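Trouble comes to the Hotel Bonon

The second series of the period drama Zosar returns to the Hotel Bonon in the winter of 1902, and the Sjöberg family is again short of money. Old Mr Sjöberg has hidden a debt from his daughters, and the new guest in room 27 knows it.

Ardalan Tehrani, who writes all the episodes, told me that he wanted less talking at dinner and more listening behind doors. The first episode, which lasts 75 minutes, keeps this promise well.
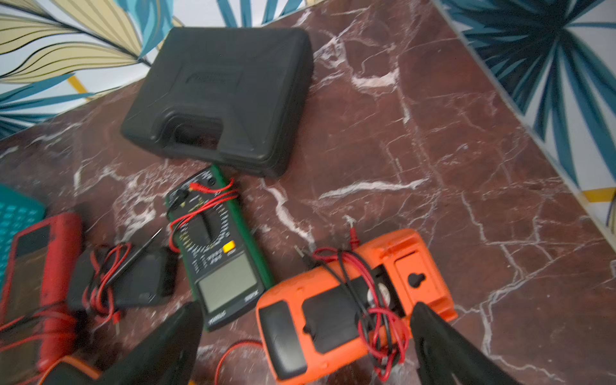 Who is Mrs Fleno?

She arrives in February with one trunk and no maid, and she claims to be a widow. The cook does not believe her. I did not either, but I liked her very much, and her quarrel with the elder daughter on the stairs is the best moment of the evening.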